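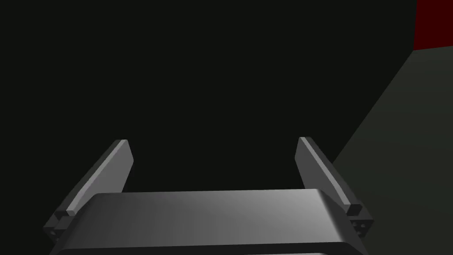

Nisover support wrote back this morning and wants to know if the dishwasher is on the same breaker as the disposal, and whether the drain hose loops up under the counter before it drops down to the pipe. Fair questions! I had to crawl under the sink with a flashlight to answer either one.

So, same breaker, yes. The hose did not loop up at all, it just sagged along the cabinet floor like a garden hose. I tied it up high with a zip tie and ran a Quick cycle.

Ticket status: open
Product: Jarnis dishwasher, bought at the Sultley store
Problem: stops mid-cycle with water in the bottom, light blinks 4 times

Update, 14 September 2020
Quick cycle finished. I got pretty excited and loaded it up with the lasagna pans (two days' worth of dishes, don't judge me) and ran Normal. It quit after around 60 minutes, same blinking, same puddle. Took the filter out again and it was clean, because I've now washed that thing more than I've washed my car.

Then I pulled the little cover off next to the filter, the one held on with 2 screws, and found a piece of glass and an olive pit sitting by the pump wheel. Got them out with kitchen tongs. The wheel turns with a finger now but feels a bit gritty.

Update, next evening
Ran Normal 3 times. First two were fine, third one stopped and blinked. Unplugged it, waited, plugged it back in, and it drained on its own and then just sat there with the door light on.

I called the Cunha parts counter and they have the drain pump in stock, but they won't say if it's covered. My warranty runs out in November, so I'd really like an answer on that before I buy one myself! Can you please tell me if you'll send the pump or if a tech has to look at it first? Evenings are best for me, and the side door is easier than the front if somebody's coming out with tools.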